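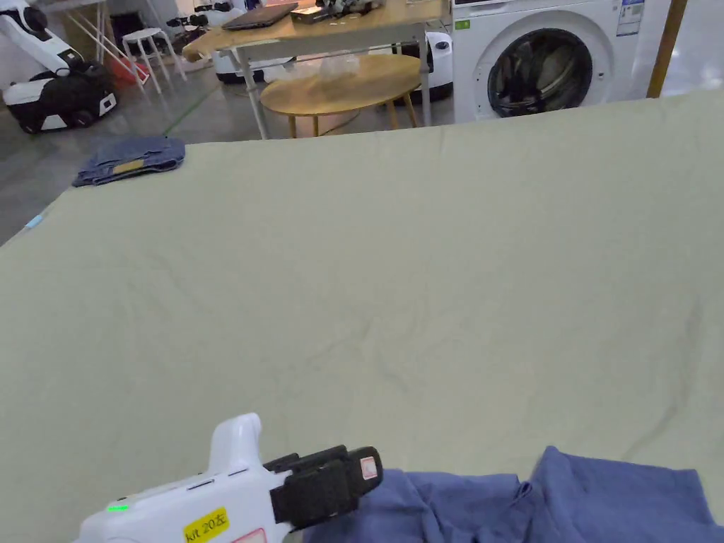

Notebook entry, Wednesday, August
Subject: Site visit to the Plelldale orchard, group outing arrangements and weather provisions
Entered by: Toshiko Tsuji

1. Purpose of the visit

The workshop undertook to prepare the autumn family outing to Plelldale on behalf of the Nowicki reading room. The visit recorded in this entry was made to walk the route, time the transfers and settle the matters left open at the last planning meeting. Two colleagues attended with me. My mother came as well, at her own expense, and her remarks on the path are entered under item 3.

2. Travel

We left at 8:10 a.m. and arrived at 9:25 a.m. The route by way of Prurnemmont is longer on the map than the river road, but it avoids the single-lane bridge, where we were held for a considerable time in the spring. The distance from the Prurnemmont rail stop to the orchard gate is roughly 3,000 yards. It is not suitable for walking with small children, as the shoulder disappears after the feed store. Families arriving by train will need to be met.

The orchard's gravel lot is marked for 71 cars. The attendant informed us that coaches may stand in the upper field in dry conditions only. If the field is closed, the coach must set down at the gate and return to Prurnemmont to wait. This should be stated in the letter to the coach company, and the driver should be given the gate telephone number.

3. Grounds and picking rows

Rows nearest the barn hold early apples and will be finished by the time of the outing. The later rows are uphill. We walked to the top at an ordinary pace in 14 minutes, and my mother, who uses a stick, in 25. She found the lower half of the path good and the upper half rutted. A wagon pulled by a tractor goes up on the half hour, and its step is high. I have asked whether a portable step can be provided. The orchard office will reply.

Restrooms are behind the barn only. There are none at the top.

4. Shelter

The open-sided pavilion seats 200 under the roof, and the outer benches on the west side take the rain when the wind is up. We saw this for ourselves between 11:00 and 11:20 a.m., when a shower came over the hill and those of us on the west benches moved inward. The barn itself is used for cider pressing and cannot be reserved.

Last year's outing was held in steady rain, and the letter to families had said only to "dress for the season." Several children spent the afternoon in wet shoes. The new letter should name the items plainly: a waterproof coat, a second pair of socks, boots if the family owns them, and a dry sweater left in the coach. Draft wording is clipped to the inside back cover.

5. Food and music

Cider is sold hot and cold. Doughnuts are made to order, and the line at midday was slow even on a weekday in August. The office will accept a group order if it is placed by 10:00 a.m. on the day. I recommend that we do this and hand out the doughnuts in the pavilion at noon.

The Ferkilier string band has agreed to play from 1:00 p.m. to 2:30 p.m. They require a level floor, one electrical outlet and a place to leave their cases. There is an outlet on the north post of the pavilion. It was tested and found to work. The band has asked not to be placed beside the cider window on account of the noise from the press, and I consider the request reasonable.

6. Costs

The orchard quoted $796 for the pavilion, the wagon and the group admission together. Picking bags are charged separately by size. The quotation stands until the end of the month. I have not signed it, pending word on the rain policy. At present the orchard offers a change of date but no refund, and the band cannot promise a second date.

7. Outstanding

Reply from the orchard on the portable step and on the rain policy.
Letter to the coach company, to include the set-down arrangement.
Names of two people willing to meet the train at Prurnemmont.
Revised letter to families, to be read over by someone other than myself before it is sent.
My green umbrella was left in the pavilion. The office is holding it.

T.T.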